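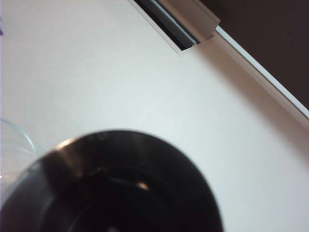
Glossy black, dark inside, clear glass alongside: the view from the wrist on a bench at Starkness.

The black container has beaten better machines than the ones we brought. It is glossy on the outside and very nearly lightless on the inside, and to a camera bolted just behind a pair of gripper fingers it looks like a hole someone has cut in the table. The engineers at Starkness, who test this gear for packing sheds and hospital kitchens, are fond of it in the way golfers are fond of a bad bunker.

We spent the better part of a week there in May, comparing three grippers on one arm. The contenders were the Nostix, a two-finger parallel jaw with all the charm of a bench vice; the Leemans, which has soft fingers and a brochure full of strawberries; and the Ovevico, an adaptive three-finger affair that arrives in a case lined like a clarinet's. Each got the same wrist camera, the same controller and the same 86 objects, 264 attempts apiece.

The Nostix costs $3,923, and you can feel every one of those dollars being spent on metal. It closes where you tell it to close. If you tell it wrong, it closes there too, and the noise brings people in from the tea room. On boxes, tins and anything with two honest sides it was hard to fault. On thin glassware we found ourselves standing further back.

The Leemans is a nicer colleague. Its fingers wrap and give, so a centimetre of error in the camera's guess rarely matters. The trouble comes with weight. A full container sags in its grip, tilts, and begins a slow bow to the audience. We learned to keep a towel handy.

As for the Ovevico, it did the cleverest things we saw all week and took its time over each. There is a pause before every grasp, long enough to butter toast, while the controller considers its options. You can shorten the pause in the settings. You can also find the settings, eventually, on page 64 of the manual.

What surprised us was how often the gripper wasn't the culprit. Up close, the rim of a black container catches the light along one arc and vanishes along the rest, and a glint down in the bottom can look more interesting to the software than the rim does. Clear glass is worse, offering the camera a thin bluish curve and a good view of the table behind it. All three grippers were regularly sent, with great confidence, to the wrong spot. The Leemans forgave it most often.

Moving the camera back four centimetres helped every one of them, and cost us a bracket and a packet of screws. It also meant the wrist no longer fitted between the shelves in the next test, but that's another bench.

September 2019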